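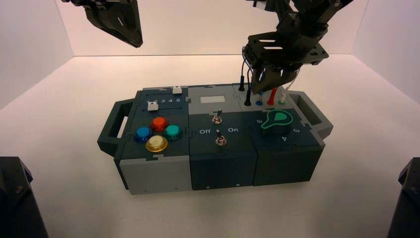 見学会の朝の点検は、毎回おなじ順番で、急がずにやりましょう。Driswood棟の実演室にお客さまをお迎えするのは3月以来ですし、あのときから担当の顔ぶれも少し変わりましたので、今回は項目ごとに長めのコメントを付けました。読むのに少し時間がかかりますが、お茶でも飲みながらお付き合いください。実演の中心は、白いテーブルの真ん中に置いた課題ボックスの操作です。丸い押しボタンやスライダー、OffとOnの文字がついたトグルスイッチ、それに端子とプラグの列があり、お客さまの目はどうしてもその派手なところに集まります。けれども点検する側は、プラグから右のグリッパーのほうへ立ち上がっている細いケーブルを、まず見てあげてください。

見学会・ロボット実演 安全点検表(コメント付き)
実施日:08/04/2020
場所:Driswood棟 実演室
点検者:Nizar Sleiman
判定の書き方:良/要処置/対象外

1. 開場前・部屋まわり

1-1 見学ラインの床テープが剥がれていないこと
判定:良
コメント:入口側の角が一か所めくれかけていたので、貼り直してから良にしました。小さなお子さんはテープの上をつま先でなぞって歩くのが好きなようで、いつもあの角から傷みます。予備のテープは操作卓のいちばん下の引き出しです。

1-2 アームの台座から見学ラインまで2,000 mm以上あること
判定:良
コメント:巻尺で測ってください。目分量はいけません、と書きながら、わたしも以前は目分量でした。テーブルを少し動かしただけで足りなくなることがありますので、掃除のあとは必ず測り直しをお願いします。

1-3 通路と非常口の前に物がないこと
判定:要処置 → 良
コメント:配布資料の箱が非常口の脇に積んでありました。今回のパンフレットは258部届いていて、思ったより場所を取ります。受付の机の下へ移していただきました。運んでくださった方、朝早くからありがとうございました。

1-4 照明のちらつきがないこと
判定:良
コメント:ボタンの表面はつやがあるので、照明の当たりかたしだいで光が映り込みます。カメラの映像を画面に出して説明するときは、白く飛んでいないか一度見ておくと安心です。

2. 電源を入れる前・アーム本体

2-1 台座の固定ボルトに緩みがないこと
判定:良
コメント:左右とも、手で触って、それから工具で確かめます。合いマークがずれていたら、その場で増し締めをせず、まずKorestonの保守窓口に電話をしてください。勝手に締めると、あとで原因をたどれなくなってしまいます。

2-2 グリッパーの指に欠け、ひび、がたつきがないこと
判定:良
コメント:指は黒いので、細かいひびがとても見つけにくいです。懐中電灯を横から当てるとよく見えます。左の指には長手方向に切り欠きがありますから、その縁のところもゆっくり見てください。

2-3 グリッパー取付板のねじが揃っていること
判定:良
コメント:取付板には穴がいくつもあり、初めて点検する方は「ねじが抜けているのでは」と心配になると思います。使う穴と使わない穴の区別は、操作卓のファイルに図がありますので、見比べながらどうぞ。心配になって聞きに来てくださるのは大歓迎です。

2-4 非常停止ボタンが操作卓側と見学側の両方で効くこと
判定:良
コメント:押す、止まる、解除する、再起動する、までで一組です。見学側のボタンは案内係の方にも必ず一度押していただきます。遠慮して軽く押す方が多いのですが、しっかり奥まで押し込んで大丈夫です。

3. 課題ボックスまわり

3-1 ボックスがテーブル上の所定の位置にあること
判定:良
コメント:両端に持ち手があるので、つい片手でひょいと動かしたくなりますが、移動は両手で、電源を切ってからにしてください。置き直したら位置合わせのプログラムを最初から通します。面倒でも省略しないでくださいね。

3-2 区画どうしのつなぎ目に隙間や段差がないこと
判定:良
コメント:パズルのようにかみ合う形ですから、指の腹でなでると段差がすぐわかります。ここが浮いていると、ボタンを押す深さの設定がずれてきます。

3-3 押しボタンの戻りに引っかかりがないこと
判定:要処置 → 良
コメント:青いボタンの戻りが少し重く感じられ、すきまを乾いた刷毛で掃除しました。そのあと手で繰り返し押して、よさそうでしたので良としています。次回の方も、青は気にかけてあげてください。

3-4 スライダーのつまみが端から端まで動くこと
判定:良
コメント:奥のものには1から5までの数字が振ってあります。実演の開始位置は台本に書いてあるとおりに合わせてください。ここがずれたまま始めると、つまみのないところをグリッパーが一所懸命つまもうとして、見ているほうが切なくなります。

3-5 回転つまみの指示線が読めること、空回りしないこと
判定:良
コメント:緑の縁取りが消えかけてきたら早めに報告をお願いします。お掃除にアルコールを使うのはここだけ避けてください。

3-6 プラグの被覆に割れがないこと、ケーブルに十分なたるみがあること
判定:良(ただし下記)
コメント:今回いちばん長く時間をかけました。赤いプラグの真上までグリッパーを下ろした姿勢にして、ケーブルが指の横で挟まれないか、横と後ろの両方から見ます。挟まれてはいませんでしたが、腕を大きく右へ振ったときのたるみがやや少ないので、結束の位置を一つ上へずらすことをOrakzaiの班と相談中です。それまでは右へ大きく振る動作を台本から外します。

4. 動作確認

4-1 低速での通し運転
判定:良
コメント:お客さまを入れる前に、低速で2回通します。1回目は機械だけを見て、2回目は案内の声も一緒に出してみてください。黙って見ていると順調なのに、しゃべり始めると案内係の立ち位置がラインの内側へ入ってしまう、ということがよくあるのです(わたしがそうでした)。

4-2 稼働時間計の記録
判定:記録済み 1,844時間
コメント:数字は電源を切る前に書き写します。切ってからでは画面が消えてしまい、もう一度立ち上げることになります。

4-3 異音、異臭のないこと
判定:良
コメント:空調を止めて耳を澄ませてください。空調の音に隠れて聞こえない音があります。確認が済んだら空調を戻すのを忘れずに。前に一度忘れて、お客さまに暑い思いをさせてしまいました。

5. ご案内中のお願い

5-1 運転中にラインの内側へ人が入らないこと
コメント:「触ってみたい」というお声は本当に多く、うれしいことでもあります。触れる時間は実演のあとに設けてありますので、アームの電源を落とし、札を掛けてからご案内してください。札を掛けた人が札を外す、という決まりは見学会の日も変わりません。

5-2 質問への対応
コメント:安全にかかわる質問で答えに迷ったら、その場で無理にお答えせず、用紙にお名前と質問を書いていただきましょう。Grusentの見学会にうかがったとき、この用紙がとても感じよく置いてあって、うちでもまねをすることにしました。

申し送り
3-6の結束位置の変更は、済みしだいこの表に書き足します。床テープの予備は残りが少ないので、気づいた方が注文してくださると助かります。
点検完了、開場可。Nizar Sleiman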